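Flarkau 20 – Manual de instalación y uso
Valorador Karl Fischer volumétrico para laboratorio de control de calidad
Revisión 6 – 18 de junio de 2020

Sección 4. Puesta en marcha y acondicionamiento

4.1 Requisitos previos

Antes de iniciar esta sección deben haberse completado el desembalaje (sección 2) y el montaje de la bureta (sección 3). El equipo debe permanecer en la sala un mínimo de 6 horas antes de la primera valoración. La humedad relativa no debe superar el 60 %.

PRECAUCIÓN: Los reactivos Karl Fischer contienen disolventes inflamables y nocivos. Trabaje en vitrina o con extracción localizada. Utilice guantes, gafas de seguridad y bata.

4.2 Preparación de la celda

1. Compruebe que el vaso de valoración, la tapa y las juntas estén limpios y secos. Si se han lavado con agua, aclare con metanol anhidro y seque en estufa a 50 °C. No introduzca el electrodo en la estufa.
2. Rellene el tubo desecante con tamiz molecular hasta la marca superior. Coloque un tapón de lana de vidrio en cada extremo sin comprimirlo.
3. Introduzca la barra agitadora y coloque la tapa. Las cuatro bocas deben quedar cerradas.
4. Inserte el electrodo doble de platino en la boca 2. Los hilos deben quedar paralelos a la dirección de giro del líquido y no tocar la barra.
5. Conecte el tubo de dosificación a la boca 3 y apriete el racor a mano. No utilice herramientas.

Nota: Los vasos Gekunov de boca ancha requieren el adaptador de la referencia 417. Sin él, la deriva no se estabiliza.

4.3 Conexión eléctrica

1. Verifique que el interruptor posterior esté en la posición 0.
2. Conecte el cable de alimentación a una toma con tierra. No comparta la toma con estufas, placas calefactoras ni bombas de vacío.
3. Conecte el agitador al puerto STIR y el electrodo al puerto IND.
4. Sitúe el interruptor posterior en I y espere a que finalice la comprobación interna.

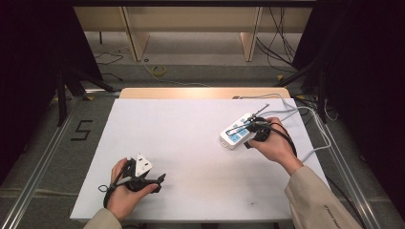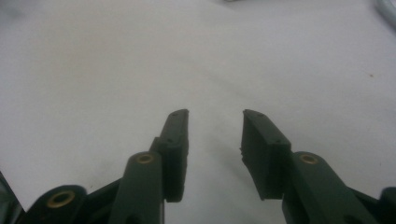
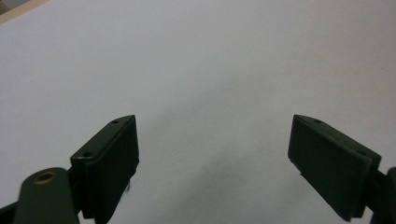
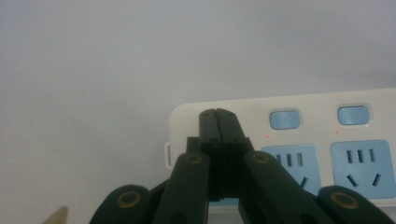
Fotografías: archivo gráfico Humphreys

4.4 Purga de la bureta

1. Coloque el frasco de reactivo en el soporte izquierdo y enrosque el cabezal de aspiración.
2. Seleccione BURETA > PURGAR y fije 6 ciclos.
3. Pulse INICIO. Observe el tubo durante el último ciclo. Si persisten burbujas, repita la operación con dos ciclos adicionales.
4. Vacíe el vaso con la bomba y deseche el contenido en el bidón de disolventes halogenados o no halogenados, según la composición indicada en la etiqueta del reactivo.

4.5 Acondicionamiento del disolvente

1. Añada 36 ml de metanol anhidro por la boca 4. Los hilos del electrodo deben quedar totalmente sumergidos.
2. Ajuste la agitación hasta formar un vórtice pequeño, sin burbujas.
3. Seleccione ACONDICIONAR. El equipo consume el agua residual del disolvente y muestra la deriva en µl/min.
4. Espere a que la deriva sea inferior a 20 µl/min y se mantenga estable durante dos minutos. La pantalla mostrará LISTO.

Si la deriva no desciende tras más de 36 minutos, revise por este orden: septum, juntas de la tapa, tamiz molecular y fecha de caducidad del reactivo.

4.6 Determinación del título

1. Cargue una jeringa con patrón de agua Flivum de 10 mg/g. Aclare la jeringa con una pequeña porción del patrón y deséchela.
2. Pese la jeringa y anote la masa.
3. Inyecte aproximadamente 1 g a través del septum, con la aguja por debajo de la tapa y sin tocar el líquido.
4. Pese de nuevo la jeringa e introduzca la diferencia en el campo MASA.
5. Repita hasta obtener tres resultados. La desviación estándar relativa no debe superar el 1 %.
6. Pulse GUARDAR TÍTULO. El valor anterior se conserva en el historial.

PRECAUCIÓN: No reutilice ampollas abiertas. El patrón absorbe humedad ambiente en pocos minutos.

Nota: Determine el título a diario y después de cada cambio de frasco. En laboratorios sin climatización, durante julio se recomienda repetirlo al inicio de cada turno.

4.7 Registro

Anote en la hoja de puesta en marcha (anexo B) el lote del reactivo, el lote del patrón, la deriva inicial y el título medio. Para la valoración de muestras, continúe en la sección 5.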